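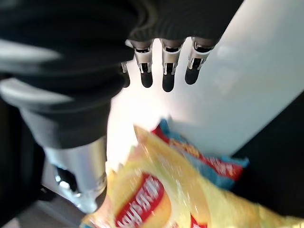 Lay's in the yellow bag, plus a smaller blue and red snack packet.

How to Pack Food for a Long Drive (Without Living on Gas Station Hot Dogs)

Every June we drive from Plesthorpe to my sister's place in Mamberg, which is 917 miles door to door, and for years we ate terribly the whole way. I mean really terribly. We'd leave with a bag of pretzels and good intentions, and by dinner we'd spent a fortune on sad sandwiches and everybody was cranky. So I finally got my act together and worked out a system, and people keep asking me for it, so let me write it down properly!

Step 1: Set a number

I give us $60 for the whole trip there. Drinks, snacks, sandwich stuff, all of it. I put it in an envelope (yes, an actual envelope, I'm like that) and when the envelope is empty we're done. Whatever is left over goes toward ice cream in Endham, and you'd be amazed how careful my kids got about chips once they understood the ice cream part.

Step 2: Write out your stops, then your meals

Get the map out before you make a shopping list. I used to do it the other way and we'd end up with lunch stuff in the trunk and no place to pull over and make it. Find the picnic areas, figure out which meal lands where, and plan anything messy for those. Everything else has to be food you can eat with one hand in a moving car. Wraps are great. Tacos are not, ask me how I know.

Step 3: Shop a couple of days ahead

Do the boring shelf stuff early and leave the fresh things for the night before. I go in with a list in store order, drinks aisle last so the heavy things aren't riding around with me the whole time.

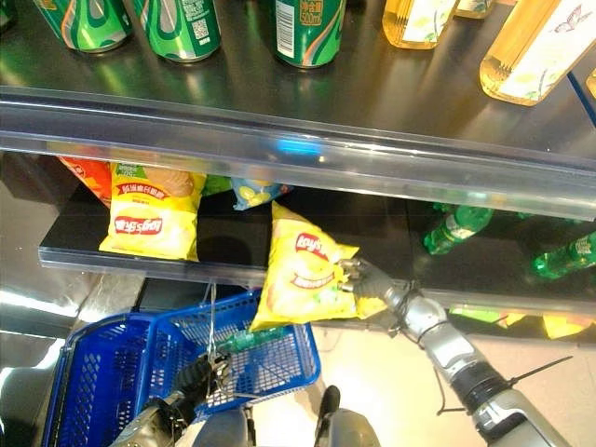
My rule for drinks is mostly water, plus one fun thing per person per day that they get to pick. Let them pick! My youngest always goes for some kind of tea and my husband wants whatever is fizziest. Bottles with a screw cap win over cans in the car, but cans are fine if you save them for a stop. Write initials on the tops with a marker and you will skip at least one argument before the state line.

Step 4: Two coolers, one job each

One cooler is drinks. The other is food. The drinks one gets opened every five minutes, and when we had it all in together the cheese was warm by noon. I bought our food cooler at Kelmendi, the camping place out by the old mill, and it's nothing fancy, it just has a good tight lid. Freeze some of your water bottles flat the night before and use them in place of ice packs. Then you drink them on day two.

Pack the food cooler backwards, so the last meal goes in first. I tape a list on the lid. My husband laughed at the list and now he's the one who checks it.

Step 5: The front seat bag

Small tote, lives by the passenger's feet. Mine has:

- napkins, more than you think
- a roll of trash bags
- wet wipes
- a butter knife
- nuts, crackers, dried apricots
- gum for the driver

Chips go in here too, but I move them to lidded tubs first, otherwise you're vacuuming until Labor Day. Chocolate stays home in summer. I've lost a good pair of shorts to a peanut butter cup.

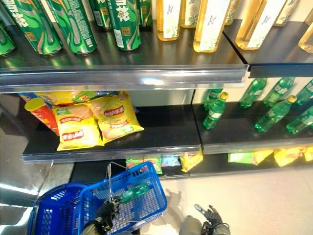 Green cans on the top shelf, blue shopping baskets down below.

Step 6: Restock halfway

Don't try to carry the entire trip with you. I plan one real grocery store stop at the midpoint and spend what's left in the envelope on fruit, a fresh loaf and a rotisserie chicken if we're near a picnic table. Everybody gets out and stretches, and it usually costs less than a drive-through would. Check the opening hours before you leave, small town stores can close earlier than you'd like.

If you've got a little one who gets carsick, go plain and go small. Dry crackers, cold water, a bit of apple. Save the cheese for when you're parked.

Comments (3)

Manouchehr Jalali
Feb 21, 2026
Frozen bottles work great. Leave a little room at the top before you freeze them or they split, I learned that all over my trunk.

dottie_k
Do you do breakfast in the car or stop for it?

Reply from author
Stop! Muffins and a thermos at the first rest area. I'm not a nice person before coffee.

Search this site
Type and press enter

Related posts
Wraps That Don't Fall Apart
Car Games for Kids Who Are Sick of Car Games
How I Clean a Stinky Cooler
Overnight Muffins for Early Starts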